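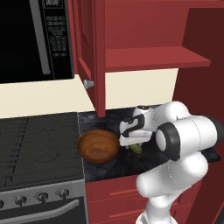
Shared Kitchen Program, Saston Site: Progress Report

To: Program Office, Vakov Fund
From: Eulalia Cabral, site coordinator
Date: Tue 20 May

1. Where we stand

The kitchen has been open to members since February. We have 24 member businesses signed up against the 30 in the grant agreement. Most of them make baked goods, sauces or packed lunches. Two make pet treats and have to use the kitchen on separate days under the county rules, which takes up more of the calendar than we planned for.

Members booked 3434 hours between opening and the end of last month. Weekday mornings are full. Evenings are half empty, and Sunday is barely used. We lowered the Sunday rate in the second month and it made very little difference. When I asked members why, the usual answer was child care, followed by the bus, which stops running early that day.

2. Licensing and training

Every member has to hold a food handler card before their first shift. That part has gone well. The slow part is the county permit for each business. The shortest wait so far was 14 days and the longest was most of a season. In the longer cases the application came back for label wording, usually a missing allergen line or a net weight given in one unit only.

We now go over labels with each applicant before anything is filed. Applications sent in since we started doing this have not been returned for labels. One was returned for a floor plan that did not match our current layout. That was our mistake, and the correct plan is now in the packet.

The cost and pricing class ran twice. Attendance at the first was good. The second clashed with the street market and drew two people. We will repeat it in the slow part of summer.

3. Equipment and building

The walk-in cooler was repaired under warranty by Drirkix after it failed to hold temperature over a weekend. Members lost stock, mainly dairy and cooked fillings. We credited their booking fees, but our insurance does not cover member goods, and three of them carried the loss themselves. I have asked for a quote on a policy that would cover this and will send it when it arrives.

We put a temperature alarm on the cooler that calls my phone and the night line. It has gone off once, when a door was left open during a delivery.

The floor drain on the prep side still backs up when both large sinks are emptied together. The landlord has had the line cleared, and it helped for a while. The plumber thinks the pipe under the loading area has settled. Fixing it would mean closing that side for at least a week. We are asking the landlord to pay and to do the work in August, when bookings are lowest.

Dry storage is short. Members were promised one rack each, and we cannot give that to any more businesses without using the hallway, which the fire inspector will not allow. The Bråten shelving listed in the original budget is too deep for the room. I would like to buy a narrower type for the same money.

4. Spending

Spending is within the approved total. Utilities are over the line we set, mostly gas. Staff costs are under, as the part-time cleaner position stayed open longer than expected. It is now filled. We would like to move the unspent wages into utilities for this grant year only. A signed request is attached with the ledger.

Fee income is lower than forecast because of the evening and Sunday hours described above. Late payment has been a smaller problem than we feared. Two members are behind and both are on payment plans.

5. Member results

Four members now sell to stores, up from one at opening. One has left to rent her own space, and her morning hours were taken at once by people on the waiting list. Three stopped coming without giving notice. I reached two of them by phone. One had taken a full-time job and the other found the drive too long.

6. Next period

- Fill evening hours, starting with a trial rate for catering businesses
- Repeat the pricing class
- Agree on a date and payment for the drain repair
- Replace the shelving, if the change is approved
- Bring membership up to the agreed 30

7. Decisions needed from the Fund

Please confirm the move from wages to utilities and the change in shelving. The supplier will hold its price until the end of next month. We also need to know if the Fund wants hours reported by business or only as a total, as some members have asked that their own figures not be shared.

Contact: Eulalia Cabral, Saston Shared Kitchen | Back to top
0 comments | 2 shares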